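The White Table FAQ
Everything you keep asking me about the table, the brick and the rest of the workroom
Last updated 29 September 2026

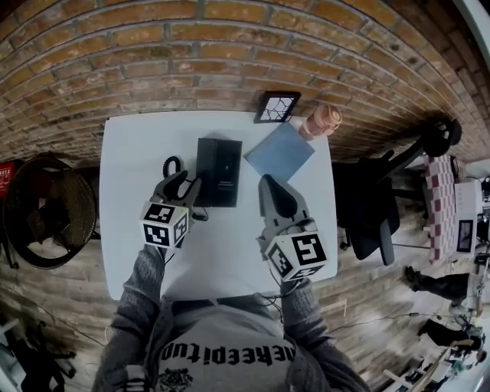
The white table by the brick wall, with the black box, the blue sheet and the pink-and-white cup.

I've been writing about the workroom here in Erley since I got the keys, and a good half of my mail is about one table. So I've pulled the questions into one page. If yours is missing, send it over and I'll add it (I'm slow, but I do get there).

Where is the white table from?
It's a Sarberg, the square one, in white. I paid 108 dollars for it at a clearance sale in July, and I'd gone in for a lamp! I believe they sell it in a darker finish too, but I wanted something that would bounce a bit of light around.

How big is it?
Mine is 34 inches on each side. That's enough for one project and a drink, and not enough for two projects, which I have tested many times. If you want to spread out patterns or maps, go bigger. For boxing things up, folding paper, sorting small parts or fixing something, I love this size because I can reach the far edge without getting up.

Why a square and not a rectangle?
I can come at it from any side. With a long table I always ended up using one end and letting the other end turn into storage. A square has no "other end," so I put things away more. Well, a little more.

Is the brick real? Did you paint it?
It came with the room and I haven't touched the color. It's tan and orange together, and it looks much warmer than it does when I try to describe it in an email. I did buy a sample pot of Zandora off-white in my first week, fully meaning to paint the lot, and then I kept putting it off and got attached to the orange. The pot is still sealed.

How do you keep brick dust off a white table?
Leave a gap! I used to have the table shoved tight against the wall and there was a gritty line along that edge every single morning. Pull it forward a few inches and vacuum the wall with the soft brush once in a while. If the brick is really shedding, talk to somebody who knows masonry before you seal it. I asked at Akgül, the tile and stone place near me, and they talked me out of the first product I'd picked.

What's the picture with the black frame?
The little one by the wall is a white sheet with a dark netted sort of pattern on it. I like that it's plain next to all that brick. People ask where to buy the print and I'm sorry, I can't help you there, I've had it for ages and never kept the details. If you want something similar, look for simple black line patterns on white and keep the frame small. Big frames get lost on brick, or at least mine did.

Doesn't white show every mark?
Yes. Pen is the worst, then coffee, then whatever is on the bottom of a cardboard box. I wipe it with warm water and a drop of dish soap, then a dry cloth. For ballpoint I use a tiny bit of rubbing alcohol on a cotton pad, and you should try that on the underside first. Please don't use scouring powder. I did it once on an older table and it left a dull patch that I had to hide under a plant for the rest of its life.

Do you work straight on the top or put something down?
Depends what I'm doing. For a box or a bit of folding, straight on the top. For glue, a sheet of something, always. For cutting, a proper mat, and I mean always, even for one little snip.

What about drinks on the work table?
I'm in no position to lecture anybody. My rule is that cups live at a far corner, away from paper and away from elbows. A lid helps too.

Which chair do you use with it?
A black office chair with a mesh back and armrests. The mesh is great in summer. The armrests are a mixed blessing at a small table, and if yours won't go under the edge, you'll be sitting farther back than you'd like. Check the height before you buy.

Does the fan blow everything around?
Only if you aim it at the table. It's one of those round black floor fans, and I tilt it so the air goes past me. On paper days I turn it down to low and put something with a bit of weight on top of the pile. It gets warm in here by lunchtime, so doing without isn't an option.

How do you deal with all the cords?
Badly! I coil the loose part and keep it to one side of whatever I'm working on, and the rest goes along the floor in a corner that I keep promising to sort out. I bought 32 of those fabric cord wraps and they do help, when I use them.

Is the floor hard to look after?
It's wood planks in warm browns and it hides crumbs beautifully, for better or worse. Sweep first, then a barely damp mop. Felt pads under the table legs are worth the couple of dollars. Chairs on wheels want a mat or softer casters.

Where did the red-and-white checkered cloth come from?
A kitchen shop, years back. It goes on the other table, over on the right side of the room, and it has survived more washes than any shirt I own. Warm wash, no dryer. Checks are very forgiving about stains, so if you're a spiller, start there.

Would you buy the same table again?
I would, and I've nearly bought a second one to push up against the first. Then I'd have a rectangle, and I refer you to my answer higher up the page.

Can I come and see the room?
Not at the moment, it's a working space and there's barely anywhere to stand with your coat on. I do answer mail, though, and if you're after measurements of anything, just tell me which thing and I'll get the tape out.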